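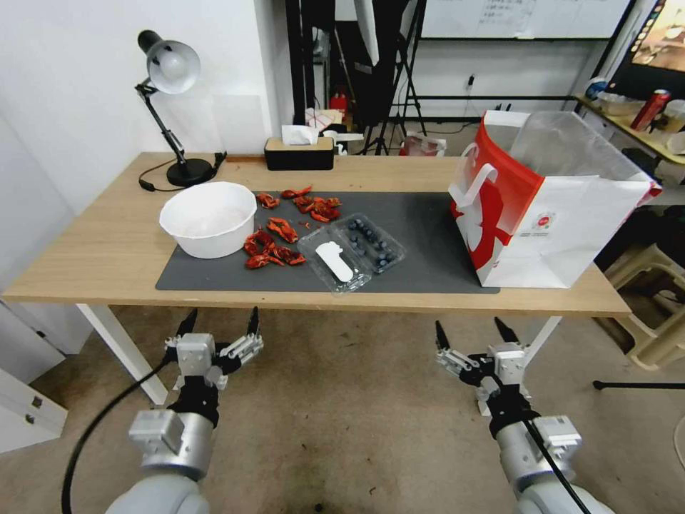
ザリガニを食べたあとの机は、何から片づければいいのか。

殻から。殻を先に袋へ入れて口を縛り、そのあとで果物や食器に移る。逆にすると、きれいにした食器をもう一度洗うことになる。

2018-08-25

昼まで寝ていた。起きて水を飲み、洗濯機を回し、机の前に座ったのは一時を過ぎてからだった。昨日の晩のうちに買うものは書き出してあったので、そのまま出かけた。ザリガニ、ブルーベリー、ごみ袋、スポンジ。ごみ袋は買い忘れた。

ザリガニはカッサブ(Kassab)で買った。駅の反対側の、六月に改装した店である。改装前は魚売り場が奥にあったが、今は入口の左に移っている。茹でて味をつけたものを量り売りしていて、656グラムで頼んだわけではないのに、秤がそこで止まったのでそのまま包んでもらった。辛さは三段階で、真ん中にした。前にラシャ・ラワシュデが来たとき一番辛いのを買って、二人とも途中で牛乳を飲みに立った。あれは食事という感じがしなかった。

ブルーベリーは899円。高いと思ったが、ほかに桃しかなく、桃は切るのが面倒なのでこちらにした。レジの人が変わっていた。袋は要るかと聞かれ、要ると答えた。

帰りにニザル・スルールから電話があった。来られないという。弟の引っ越しを手伝うことになり、トラックが夕方しか借りられなかったらしい。三人で食べるつもりだったのが二人になる。それなら量はちょうどいいと言うと、少し間があって、では次は自分が買うと言った。次がいつかは決めなかった。

食べる場所のこと。台所の食卓は、いま棚の部品で埋まっている。ウンデル(Undell)の棚で、先週届いて、半分組んだところでねじが足りないことがわかった。問い合わせの返事がまだ来ない。部品を全部床に下ろせば食卓は使えるが、下ろすと順番がわからなくなる。それで今日も仕事机で食べた。机の上のマットは灰色の濃いもので、もともと木の天板に傷をつけたくなくて敷いた。拭けば落ちるので、食事にも使っている。本来の使い方かどうかは知らない。

タリンドゥ・ポールが来たのは四時前。手土産にパンを持ってきた。セサミのついた丸いやつで、これは台所で温めた。食べ方は、特に決まりもなく、大きい白い鉢を左に置いて、殻を外しながら食べる。鉢には殻を入れるつもりだった。ところが話しながら食べていると、どうしてもマットの上に置いてしまう。タリンドゥも同じだった。最初の二つか三つは鉢に入れたのを覚えているが、結局あとで出してしまった。鉢を先に洗いたかったからだ。この判断はよくなかったと思う。

話の内容はだいたい仕事のことだった。タリンドゥの職場はチェンデッティ(Cendetti)という印刷の会社で、秋から部署が二つに分かれる。自分がどちらに行くかはまだ聞かされていないという。給料は変わらず、通勤だけが変わる。片方の建物は今より近く、もう片方は乗り換えが増える。近いほうは食堂がない。どちらがいいかと聞かれたので、近いほうがいいと答えた。食堂は持っていけば済むが、乗り換えは持っていけない。タリンドゥは、でもあの食堂のカレーは安いんだと言った。それ以上は進まなかった。

そのあとサウサン・スマディの話になった。試験に受かったそうだ。二度目で受かったことになる。去年落ちたとき、もう受けないと言っていたが、やはり受けていた。お祝いをするかどうか、するなら何がいいか。タリンドゥは花、私は商品券と言った。花は枯れるし、商品券は味気ない。両方にするほどの金額でもないので、ラシャに聞いてみることになった。ラシャはこういうことを決めるのが早い。

タリンドゥは六時前に帰った。玄関で傘を忘れかけて、戻ってきた。今日は降らなかったので、持って帰るのも邪魔そうだった。

片づけはそれから始めた。正直、座ったまま三十分ほど何もしなかった。卓上の電気スタンドをつけるかどうか考えて、まだ明るいのでつけなかった。このスタンドは黒い台に白いかさのついたもので、腕の関節が少しゆるくなっている。コードが長く、机の上で余って輪になる。束ねる紐を買おうと思いながらもう何か月も経つ。今日も鉢の後ろあたりを通っていて、拭くときに邪魔だった。

手順は次のようにした。書いておかないと次もまた迷うので、書いておく。

まず殻を集める。手でつかむと指ににおいが残るから、買い物袋の中に敷いてあった薄いビニールを使うことも考えた。けれどもあの袋は白い紙に赤い大きな柄が入った、わりとしっかりしたもので、取っておきたい。中のビニールだけ使うと紙袋のほうの使い道が減る。迷って、結局は台所の引き出しから古いポリ袋を出した。三重にして縛った。燃えるごみは火曜なので、それまで冷凍庫に入れておく。冷凍庫に入れるのは母から教わったやり方で、夏はこれをしないと部屋中がにおう。前の夏に一度怠けて、二日窓を開けっぱなしにした。

殻のほかに、身の残ったものもいくらか混じっていた。赤くなったところだけ見ると殻なのか身なのか区別がつかない。ひとつずつ見るのは面倒だったので、大きいものだけ拾って皿に移した。明日の昼にご飯に混ぜるつもりだ。醤油はたぶん要らない。

次にブルーベリー。ふたのある透明な容器に入っていて、右側にまとまっている。左側にはスプーンを入れた。プラスチックの白いもので、使い捨てのつもりで出したが、洗えばまた使える。そのまま冷蔵庫に入れようとして、スプーンだけ抜いた。ブルーベリーは食べる直前に洗う。先に洗うと傷むのが早い。これもどこかで読んだだけで、比べたことはない。

鉢は湯で洗った。縁が広いので、縁の裏に手が届きにくい。洗剤を二回つけた。この鉢は前の部屋に住んでいたときにトゥヴィク(Tuvik)の閉店セールで買ったもので、ほかに同じ柄の小鉢もあったが、そちらは引っ越しのとき割れた。サラダには大きすぎ、そうめんにはちょうどいい。伏せて水切りに置くと場所をとるので、今日は拭いてすぐしまった。

最後にマット。ティッシュで先に油をとり、それから濡れた布で拭く。いきなり布で拭くと油が広がる。ティッシュの箱は机の奥に置いてあって、下が黒っぽく、上が木目の色をしたカバーである。手が汚れているときは、この箱の位置が遠い。手前に置けばいいのだが、手前に置くと仕事中に肘が当たる。机の幅がもう少しあればと思う。測ったことはないが、もう一枚板を足すほどの壁の余裕はない。

布は二枚使った。一枚目は洗剤をつけて、二枚目は水だけ。白い脚のほうにも汁が垂れているかと思って下をのぞいたが、垂れていなかった。床も拭いた。拭いても拭かなくても同じに見えたが、においの元がどこかわからないので拭いた。

換気扇は七時まで回した。部屋の温度は28度。窓を開けたら隣の家も魚を焼いていて、開けた意味はあまりなかった。

途中でジアド・スレイマンからメッセージが来た。組み立てかけの棚のことで、ねじなら自分のところに似た太さのものが余っているという。写真も送られてきたが、長さがわからない。定規を一緒に置いて撮ってほしいと頼んだら、定規がないという返事だった。硬貨でもいいと書くと、しばらくして硬貨の隣に並べた写真が来た。合いそうだが、頭の形が違う。明日持ってきてもらうことにした。合えば食卓が使えるようになる。合わなければ問い合わせの返事を待つ。

袋の話に戻る。白い紙袋は畳んで棚の横に立てた。取っ手がついたままなので完全には平らにならない。同じような袋がもう何枚かたまっていて、古新聞を入れるのに使っているが、新聞をとるのをやめたので入れるものがない。次の資源ごみの日に、使わない分は出す。今日の袋は丈夫だから残す。こうして残していくからたまるのだと思う。

夕飯は食べなかった。パンの残りが一つあったので、それを半分に切ってバターを塗り、立ったまま食べた。もう半分は明日の朝。コーヒーの粉がもうほとんどない。

洗濯物を干し忘れていたことに八時に気づいた。洗濯機の中で六時間以上そのままだったことになる。もう一度すすぎだけ回した。シャツが二枚しわになった。アイロンは明日。

月曜の支度もまだしていない。書類を机に戻そうとして、マットが少し湿っている気がしたので、一晩立てかけて乾かすことにした。天板だけの机は久しぶりに見た。奥のほうに、いつついたのかわからない輪の跡がひとつあった。コップの底の大きさに見える。濡らした布でこすったら少し薄くなったが、全部は消えない。強くこすると表面が荒れそうなのでやめた。

指のにおいは石けんで二回洗っても残っている。レモンでこするといいと聞くが、レモンがない。酢を少し手にとってみたら、今度は酢のにおいがした。

ラシャから返事。サウサンのお祝いは菓子がいいという。日持ちのする焼き菓子で、箱の小さいもの。店もラシャが選ぶそうなので、代金を三人で割る。ニザルにも声をかけるかどうかは、タリンドゥに聞いてからにする。

明日すること。ごみ袋とスポンジを買う。コーヒーの粉。アイロン。ジアドが来るのは昼過ぎなので、その前に棚の部品を順番どおりに並べておく。説明書の7ページまで進んでいたはずだが、その紙がどこにあるかを先に探す。電気スタンドのコードを束ねる紐も、店で見かけたら買う。

十一時に寝る。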